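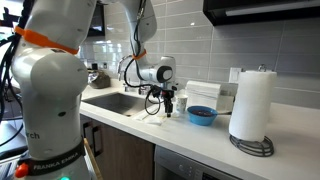

Part 3: Setting up your starter and your first bake

If you got through Part 2 you have a jar, a scale and a bag of flour, and you're probably itching to get going. Good! This part takes you from a dry jar to a loaf you can slice. It's mostly waiting, so read the whole thing once before you start and then come back to step 1.

I wrote the first version of this for my neighbor Parvathi Nadar, and it's been passed along and scribbled on ever since. Where Parvathi or Marlene Kettler has set me straight on something, I've left their notes in.

3.1 Starting the starter

You need whole wheat or rye flour for the first few days. I use the Sidberg rye because our store carries it, but any fresh whole grain flour will do.

1. Put your empty jar on the scale and write its weight on a piece of tape on the side. Mine is a Fuchs jar and weighs 388 grams without the lid. You'll want this number forever, so write it somewhere it won't wash off.

2. Add 50 grams of flour and 50 grams of lukewarm water. Stir until you can't see any dry bits. It should look like thick oatmeal.

3. Set the lid on top but don't screw it down.

CAUTION: Never seal a jar of active starter. Gas builds up and glass jars can crack. If you only have a screw lid, leave it a half turn loose.

4. Leave it on the counter for a full day. Somewhere in the 70s is ideal. I keep mine on top of the fridge in winter and by the sink in summer.

5. The next day, throw out all but 50 grams of it, then add another 50 grams of flour and 50 grams of water. Stir, cover, walk away.

6. Repeat step 5 every day at the same time. I do it at 7 in the morning while the coffee drips.

Note: On day two or three it may puff up like crazy and smell like old socks. Then it goes flat and you'll think you killed it. You didn't! Those are the wrong bugs having their party, and the right ones are slower to show up. Keep feeding.

7. From day five on, you can swap half the whole grain flour for plain bread flour. The starter is ready when it doubles within six hours of a feeding, two days in a row. For most people that's between one and two weeks. Mine took 11 days in a chilly April kitchen, and I complained the whole way.

Marlene's note: put a rubber band around the jar at the level of the starter right after you feed it. Otherwise you'll stand there wondering if it moved.

CAUTION: Pink or orange streaks, or anything fuzzy, means the whole jar goes in the trash. Don't scoop around it. Wash the jar in very hot soapy water and start over from step 1.

3.2 Mixing the dough

This makes one medium loaf. Feed your starter first and wait until it's bubbly and near its highest point.

What you need:
500 grams bread flour
350 grams water, lukewarm
100 grams active starter
10 grams salt

1. Stir the starter into the water in a big bowl. Lumps are fine.

2. Add the flour and mix with your hand until it comes together. It'll be shaggy and sticky and it will get under your ring, so take that off now.

3. Cover the bowl with a damp towel and rest it for 30 minutes.

4. Sprinkle the salt over the top, wet your hand, and squeeze it through the dough until you can't feel the grains anymore.

5. Over the next two hours, stretch and fold the dough four times, once every half hour. Grab one side, pull it up, fold it over the middle, turn the bowl, and do that until you're back where you began.

6. Cover it and let it rise until it's half again as big and jiggles when you nudge the bowl. This can be three hours or it can be six. Go by the dough.

Note: If your kitchen is cold, put the bowl in the oven with only the light on. Then put a sticky note over the oven controls. I once preheated with the bowl still in there, and the towel too - please do the sticky note.

3.3 Shaping and the overnight rest

1. Dust the counter lightly with flour and tip the dough out.

2. Fold the edges into the middle, flip it over, and drag it toward you with cupped hands until the top feels tight. Let it sit 20 minutes, then do it once more.

3. Line a bowl or basket with a well floured towel. Rice flour sticks least. Set the dough in with the smooth side down.

4. Cover and refrigerate overnight. Anything from 8 to 16 hours works.

3.4 Baking

1. Put a Dutch oven with its lid into your oven and heat it to 475 degrees for 45 minutes. I have an old Volstead pot, chipped on one handle, and it bakes as well as anything fancier. Check that the lid knob is rated for this heat. Some plastic ones aren't.

2. Turn the cold dough out onto parchment and make one long cut across the top, half an inch deep. A fresh razor blade is best.

3. Lower the dough into the pot by the parchment. Put the lid on.

CAUTION: The pot and the lid stay dangerously hot for a long while. Use dry mitts, and leave one mitt lying on the lid after you take it off so that no one grabs it bare handed.

4. Bake 20 minutes with the lid on, turn the oven down to 450, and bake 20 to 25 minutes with the lid off. You want it darker than you think you want it.

5. Move the loaf to a rack and wait at least an hour before cutting. I know. If you cut it hot the middle goes gummy.

If your loaf came out flat, go to Part 4 before you change anything. Put the leftover starter in the fridge, feed it once a week, and take it out the morning before your next bake.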